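# Handheld gripper kit – cloth folding, buying notes

Notes + budget for whoever orders the next round. Prices in USD, before tax.

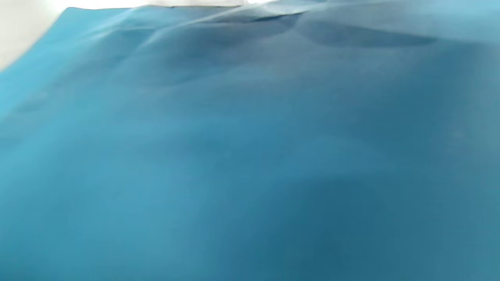
Short version – two more handheld units, not four. We don't have the people to run four and the storage bill goes up either way.

## What to order

- Handheld gripper, Lokier – 1,104 each. Same model as now so the mounts and calibration files carry over
- Wide lens + camera bundle, Osell – 251 each. Get a spare. Focus is soft up close on plain fabric, ask them for a shorter minimum distance before paying
- Fingertip pads, Leker – price pending, order with the grippers to save on shipping
- Lights: not yet. See below

## Quotes

Öberg quoted 1,749 for gripper and camera together, already assembled. Seperate parts come to less but somebody has to put them togehter and redo the calibration. Quote is good for 14 days, then they requote.

## Lights

Pale backgrounds blow out next to dark cloth. Try locking exposure first – free. If that doesn't fix it, two diffuse panels, put in for October budget.

## Fabric

Plain colors, no print, thin stuff. Cheap, comes out of supplies and not equipment. Patterned pieces later if the plain ones train ok.

## Not in this budget

- Arm for playback. Different request, different form
- Annotation hours
- Disk. Need a number from a full week of recording first

## Open

- Does Lokier warranty cover the jaws or only the body??
- Öberg lead time – asked, no answer
- Who signs for deliveries

Last updated: 14 April 2024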